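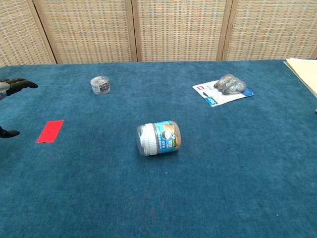

According to one longtime listener, the best seat at the Mudgway Valley Music Fair has always been the grass bank beside the livestock barn, where the fiddles carry further than the vocals. Plenty of regulars would agree, and the bank is usually full well before the headliner.

The Mudgway Valley Music Fair is a country and bluegrass festival held each summer at the Ranby fairgrounds. It runs for 3 days and grew out of a one-night barn dance that filled the gap between the tractor pull and the pie auction. The dance still opens the program, and it's a wonderful, noisy start to the weekend!

Stages
Music is split between 2 stages. The Grandstand hosts touring acts, with the track infield opened for standing room. The smaller Tronedberg Stage, named after the feed mill that donated its lumber, is given over to string bands, gospel groups and young players. Late-night jams on the Tronedberg Stage are unamplified – a rule that has stayed in place through every change of management.

Band contest
The contest draws 34 bands, of which 6 reach the final on Sunday, 6th August. Each finalist plays one traditional tune and one original. The winner receives the Braltis Cup and a Grandstand slot the following year.

Admission
Music is included with fair admission, except for reserved Grandstand seats, which go on sale in May. Camping is allowed in the north field.

See also
Ranby Fairgrounds
Braltis Cup winners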